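FOR IMMEDIATE RELEASE
Sunday, December 21, 2025

Hundgate Linen & Garment to buy two-armed folding cells, opens call for suppliers

HUNDGATE - Hundgate Linen & Garment has signed off on a staged purchase of two-armed folding robots for its finishing room. First money goes out in the new year. Supplier call open now, details at the bottom.

The plan covers 3 cells to start. One for T-shirts, one for aprons and tea towels, one held as a spare and for training. Tables, guarding, power and floor work are in the same budget this time, not left for later. Last time we bought a machine (the Avenine tunnel finisher) the floor work came in as a separate bill and we are not doing that again.

"People ask what the robot costs. Wrong number," said Ville Nieminen, operations manager. "What does it cost with the table, the cabling, the service contract, and somebody who knows how to reset it on a Saturday night. That's the number I took upstairs."

What we are asking for

Quotes must be all-in. Arms, grippers, table, control cabinet, software licences, freight, install. Annual service to be priced on its own line for each year of the contract. Gripper fingers are a wear part and we want them priced as a wear part, in packs, with a delivery time. Same for cable sets. Suppliers who can't quote spares need not apply.

Response time on a breakdown: 48 hours, on site, in writing. Remote support by itself does not count.

Each cell has to get through a trial bin of 200 mixed shirts before we pay the second instalment. Light colours, dark colours, printed, plain, whatever comes off the dryer line that morning. No pre-sorted samples please. Size range is kids to 3XL. Garments a cell can't manage get set aside for hand finishing and the supplier has to tell us how the machine decides.

Floor space is tight. Cells go along the east wall where the old Pleltov presses stood, and the fire path stays clear. Drawings available on request, allow a couple of days becuase the office is short over the break.

Staffing

No finishing jobs go under this plan. Folding staff move to inspection, repairs and cell minding, with paid training hours. Rosters will be put up well before the first delivery. Jhun Marquez, finishing room lead, sits on the buying panel and has a vote.

"I want to be able to reach the table, clear a sleeve and get going again," Marquez said. "If I need a laptop every time a shirt bunches up, no thanks. I've told every vendor the same thing."

Marquez also asked for pale table tops. Easier to spot lint and stray buttons. That is now in the spec, section four.

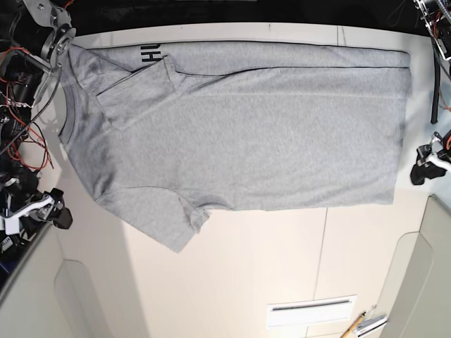
A grey T-shirt part-way folded on a two-armed folding cell, one sleeve in, one still out.

Timing and money

Written quotes first, then site visits, then a shortlist. Purchase order for the first cell follows the shortlist, the others only after the trial bin is passed. Last delivery no later than September. Lease offers will be looked at alongside outright purchase, but show the full cost over the term and any buyout figure. Resale and trade-in values welcome, we'll read them with a grain of salt.

A contingency is set aside for electrical work. The switchboard is old and the electrician's first look was not cheerful. Suppliers should state peak draw per cell and whether compressed air is needed, so we can size both at once.

The conveyor upgrade from Ji is a seperate project with its own budget and is not effected by this one. Please don't bundle it.

To get the spec pack

Ask for the folding cell spec pack at the Hundgate front office, attention Ville Nieminen. Include company name, nearest service depot and one site we can visit where your equipment is running. Media enquiries to the same desk. Finishing room visits by appointment, closed shoes required.

ENDS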